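Notebook, September
Open day, demonstration table

Doors at 10, first group in by quarter past. Writing this up the same evening while I still have the order of things.

We had the one table running, garment handling with the hand-held grippers. The plan was shirts in the morning and the Skolwood boxes after lunch. The boxes never came out of the cupboard. People wanted to stay with the shirts, and by the time the third group had gone there was no point changing over.

Set-up notes for next time. The cloth at the back took longer to hang than anything else and it still sags between the clips. Olga Huenchumán wanted it pulled tight, I said leave it, and we left it. The cloth at the sides does its job in keeping visitors' coats and bags out of the camera's sight, which was the main worry after the visit to Furnville, where half the recordings had somebody's elbow in them.

Talk was meant to be 3 minutes and then hands on. Mine ran over every time. Olga kept hers short and her groups asked better questions, so she should do all of them next year. What I said, more or less: a person holds the gripper and does the job by hand, the camera on it records what the fingers see, and the recordings are used later to teach an arm. I ought to have started with the job itself and left the recording part until they had tried it.

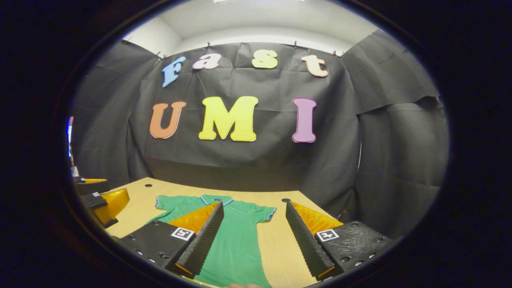

Folding order we settled on was sleeves in first, then the hem up to the collar. Visitors mostly wanted to go for the hem straight away. I let them. Two of the teachers from Hondero did it their own way, sides to the middle, and it was as tidy as ours. Might be worth recording a set like that.

Common trouble for beginners:

Squeezing too hard on the first grip. They bunch the cloth and then can't let go of it cleanly.

Coming in too steep. The soft pads want to go in low, nearly along the table, so that they take one layer.

Watching their own hand and forgetting about the camera. Olga told them to point the gripper at the bit of cloth they meant to pick up next, and that helped more than anything I said.

We kept 18 recordings from visitors who had signed the form. They are in their own folder and should stay there until somebody has looked through them -- I don't want them mixed in with the main set, which stood at 1693 this morning. The target is still 2000 by the end of term. At the present rate we'll make it, provided we don't lose the room again.

Questions I couldn't answer well. A man from Lazăr asked how the arm would cope with a shirt that comes in as a heap. I said we hadn't tried enough of those to say. He also asked what happens with thicker cloth, towels and so on. Same answer. Olga thinks we should do a small batch of towels before he comes back, and I agree.

To do:
Iron the backdrop, or buy a heavier one.
Print more consent forms, we ran out before the last group.
Write to Hondero about the second visit.
Shorter talk.
Put the Skolwood boxes back on the list for the winter visit.

Packed up by 16.30. Grippers on charge overnight.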